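Kelstead's repair evenings are staying put, and they're getting longer

2026-07-18

Good news for anyone with a wobbly chair or a toaster that's given up: the monthly repair evenings at the old Womus building on Cheon Street are safe for another 3 years. I'd been hearing gloomy things since the spring, so I went along this week to find out what was going on, and came home with a signed-off lease story and a lamp that works again. Not a bad night out.

If you've not been, the evenings started as a sort of swap between neighbours. You bring something broken, you sit down next to somebody who knows a bit more than you do, and you have a go at it together. There's no charge, though there's a tin by the door and most people put something in it. I first went with a radio I was sure was past saving (it was, sadly) and ended up staying till closing time learning how to sew a zip back into a coat.

The trouble began in May, when the building changed hands and the new owners, Brosix, put up a notice saying all the bookings would be looked at again. It was a very short notice and it didn't say what "looked at" meant. You can imagine the talk in the queue at the baker's. By the end of that week I'd been told the place was going to be flats, a gym, a car park and a bigger baker's.

What has been agreed is much duller and much nicer. The evenings keep the big ground-floor room at the same rent, and they get the smaller room behind it as well, the one that used to be full of stacked chairs. Opening time stays as it was but the doors will now close at 9 in the evening, where before everyone was being hurried out just as the glue was going on. I can't tell you how pleased I was about that. My lamp was in bits on the table the last time they started switching the lights off, and I had to carry it home in a pillowcase. 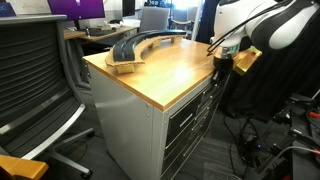
There's money coming too. Kelstead's summer fair raised £3,040, all of which is going to the repair evenings — the most the fair has ever handed over to one cause, I'm told, and I can well believe it after the length of the cake queue. Part of it will pay for a second sewing machine, which has been badly wanted. Anyone who has waited for the first one with a pair of school trousers over their arm will know what I mean. The rest goes on insurance, tea, and getting the heating in the back room looked at before the winter, as it makes a noise like somebody dragging a wardrobe downstairs.

I asked what people bring in most and the answer was lamps, followed by anything with a zip. Bicycles are welcome but only if you can get them up the front step yourself. Microwaves aren't taken at all, for safety, and neither is anything that runs on gas. Please don't turn up with one and hope for the best! I watched a man do just that and he had a long walk back up the hill with it.

One change to watch out for. Up to now you could simply walk in, and you still can, but the new rule is 30 people in the building at a time, so on a busy night you may be asked to wait outside for a bit. There's talk of a sign-up sheet in the library for the sewing table only. I'm in two minds about that. Half the fun for me is not knowing what I'll end up doing, and I do wonder whether a list will put off the people who've just got in from work and grabbed something on the way out of the door. On the other hand, I've stood in that queue in the rain.

The next evening is the first one in the bigger space, and it'll be on the usual night next month. Bring your broken thing, bring the plug or the charger that goes with it, and if you've lost a screw have a look under the sofa before you set off. They could also do with old cotton sheets for rags, and jam jars with lids. Leave those in the box inside the front door, clean please, any day the building's open.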